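Stuteck Kids: How Stuff Gets Bought

So You Want to Buy a Robot (Start With a Shopping List!)
by Declan Geraghty

I get to help pick out robots for a living, and when I tell kids this they always ask the same thing: "Can you get me one?" Well, no. But I can tell you how I'd go about it, because buying a robot is a lot like saving up for a bike, only with more arguing over plugs.

First I ask what the job is. You'd be surprised how many grown-ups skip this! They see a robot dancing in a video and they want it right away. Then it gets delivered and it turns out they needed something to stack boxes, and the dancing one can't lift a box of cereal. So I get a piece of paper and write the job at the top. "Put cups on a shelf" is a good one. "Be helpful" is a bad one, because you can't test it.

Next comes measuring. A robot arm has a reach, just like yours. Stick your arm out and swing it around (watch out for your brother). Everything you can touch without moving your feet is your reach. If the shelf is farther away than that, you need a longer arm, or a closer shelf. A closer shelf is usually a whole lot cheaper.

Then there's money, and I love this part. Say our pretend school club, the Flokden Club, has 200 dollars to spend on a little desktop arm kit called the Rallby. The kit costs 120. Great, there's 80 left over for pizza, right? Hold on! The hand is sold separately, and that's 60 dollars. Robot people call the hand a gripper. Now we have 20 dollars left. We also want spare finger pads, because those wear down like pencil erasers, and one set costs 8 dollars. So that leaves 12 dollars, and I'd tuck it in an envelope for the thing we forgot. There is always a thing we forgot. Once, for me, it was screws.

See how the arm was only part of the bill? When I make a real budget I use 3 columns. One is for stuff you buy once, like the arm. One is for stuff you keep buying, like finger pads. The last one is for time, and people leave it blank a lot. Somebody has to set the robot up and teach it the job, and those hours count even if no money changes hands.

My favorite trick is trying things out on a computer before spending anything. It's called simulation, and it's sort of like a video game where the kitchen or the workshop is built out of math. You put a make-believe arm in a make-believe room and see what it can get to. Does it fit under the microwave? Can it swing from the stove over to the toaster, or does its elbow get in the way? If it bumps into a cabinet in there, you don't have to pay for a new cabinet.

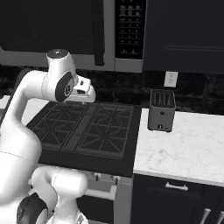

Sevim Yazıcı read this page before I put it up, and she told me I was making simulation sound too easy. She wants you to know that a computer kitchen is only as good as the measurements you type in, so if your real counter is higher than the one on the screen, your plan is wrong before you've bought a thing. She also says to check the price of repairs first, before you fall in love with a color.

Okay, she's right about the measurements. Borrow a tape measure, measure everything twice, and write down inches or centimeters next to every number. I once mixed those up on an order for a table. It would have been a very nice table for a hamster.

If you want to have a go yourself, pick one chore at home and plan a robot for it. Write down the job, how far it has to reach, how heavy the heaviest thing is, and where the plug would go. Then make your 3 columns and fill them in with pretend prices. Show it to a grown-up and let them ask you annoying questions. Mine always ask where we're going to keep it when it's not working, so have an answer ready for that one.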